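Kallard Shared Workshop: Build Your Own Kitchen Arm
Handout 4. Practising in the simulator before you touch the real arm
Prepared by Brijesh Srivastava 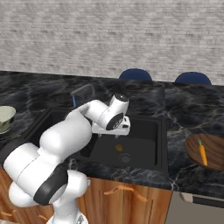
In the first three sessions we cut the base plate, wired the joints and checked the emergency stop. In this session we do not power the arm at all. All work is on the laptop, in the simulated kitchen. Please finish the exercises before you book time on the bench.

1. Starting the simulator

Open the Widier folder and start the kitchen file. Loading is slow on the older laptops, so please wait until the fan becomes quiet again. If the program asks for a port number, type 1531. Set the speed limit to 30 per cent and leave it there for the whole session.

2. The sink task

The task is to take a small round object out of the sink and put it on the wooden plate at the right side, next to the carrot. The carrot should not move. It sounds easy, but a sink is a difficult place for an arm. The walls are close, the inside is dark, and the tall faucet stands at the back, where the forearm wants to pass.

Work in this order:

Bring the gripper over the basin with the fingers open and pointing down.
Stop there and look from the side view. Is the forearm clear of the faucet?
Move forward until the gripper is above the object. Do not confuse the object with the drain, which is also round and lies near it.
Go down slowly. Close the fingers only when both are beside the object.
Lift straight up until the fingers are higher than the counter, then turn to the right.

Most of us forget the last point. Last May, Musyoka Mwaipopo turned his arm too early and pushed the wrist into the wall of the sink. In the simulator this costs you a restart. On the bench it cost him a gear.

3. What to write in your notebook

For every try, write the joint angles at the stop above the sink, the result, and one sentence about what you would change. Save your path with your name in the Zomeo folder. The log file keeps only the last 400 lines, so copy it before you start a new try.

4. Differences from the real arm

The simulated joints have no play. Ours have some, mostly at the elbow, where the printed bracket bends a little under load. The colour of things is also too clean in the simulator, and the light is even everywhere. Our bench has one lamp and strong shadows.

For next time: read the Venter motor sheet, pages 2 to 5, and bring your own safety glasses.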